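Independent Repair Shop Questions "Lifetime" Claims on Winter Jackets

Zullell says a guarantee that expires when the zipper does is no guarantee, and publishes its own terms for comparison

JANUARY. Zullell, a mail-in repair shop for outdoor clothing, today released the results of a review of warranty terms on padded winter jackets, along with a plain list of what the shop will and will not fix. The review covered 149 warranty statements collected from store pages, hang tags and the small print customers send in with their repairs.

The word "lifetime" shows up often in those statements. What it refers to is harder to pin down. In some cases it means the life of the product, a period the seller gets to decide. In others it covers stitching but leaves out the zipper, the cuffs, the lining and anything described as normal wear. Since jackets are bought to be worn, Zullell finds that last exclusion a remarkable one.

"I have read these things for years and I still couldn't tell you what half of them promise," said Waltraud Nägeli, who founded the shop. "A customer writes to us and says, my coat has a lifetime warranty, but they won't replace the slider. Well, the slider is what broke. The rest of the coat is fine. What did she pay for?"

Zullell did not test any jackets for this review and makes no claim about which ones last longest. The shop is also aware that it earns money when warranties fall short, and readers should weigh its opinion with that in mind. The full notes, including the wording of each statement, are available on request so that others can check the reading.

Of the 149 statements, Zullell could find a stated number of years in fewer than half. Several asked for the original receipt with no mention of what happens to people who received the jacket as a gift. A few required the owner to pay shipping both ways before anyone would look at the problem.

The review also takes up care labels. Many padded jackets carry instructions that the shop considers vague, and a failed claim often comes back to them. "Washed incorrectly" is a common reason given for turning a customer down, according to letters forwarded to the shop. Thirumalai Kotian, who handles intake at Zullell, doubts that anyone can tell from a photograph whether a coat was washed at the wrong setting.

"They look at clumped filling and decide it's your fault," said Kotian. "Maybe it is. I'd like to see how they know."

Zullell's own terms, effective this month, are as follows. The shop replaces zippers and sliders, closes tears in the outer fabric, restitches open channels and refills flat sections when the filling can be matched. It does not restore water repellency, and it does not accept jackets with mold. Work is guaranteed for two years from the day it leaves the shop. If the same repair fails in that time, the shop redoes it and pays the return postage. Other damage is a new job at the normal price.

The shop also will not call a repair invisible. Patches show. Thread can be matched closely on most colors, though dark greens and blues fade unevenly and a new panel may stand out for a season or longer.

Zullell completed 336 jacket repairs last winter and expects roughly 800 this year, after opening a second workroom in the former Vonik building. Jayanthi Kamath, who runs the new workroom, is not convinced the larger figure is good news.

"People keep telling me demand is up because everyone wants to buy less," Kamath said. "I hope so. It could also be that coats are coming apart sooner. I don't have the data to say, and I haven't met anyone who does."

Starting next month, the shop will offer a fixed-price zipper service to the first 200 customers who sign up through its website. The price will be posted before sign-up opens and will include return shipping. There is no membership, no points program and no app.

Customers who want an estimate should lay the jacket flat in good light, take one photo of the whole thing and one of the damage, and send both with a short note on what happened. Estimates are free and are usually returned within five working days. Zullell suggests that owners first ask the seller, in writing, whether the repair is covered and keep the reply, whatever it says.

About Zullell
Zullell repairs padded, insulated and waterproof clothing by mail and over the counter. It is owned by the people who work there and is not affiliated with any clothing maker. The counter opens at 9 a.m.

Press contact
Senthil Nambiar, Zullell press desk
Copies of the warranty review and a larger version of the photo can be requested through the contact form on the shop's website.

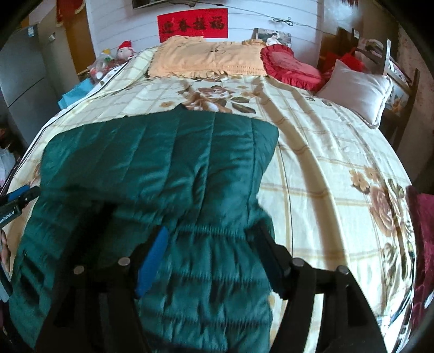
Quilted puffer jacket in dark teal green, laid face down on a bed.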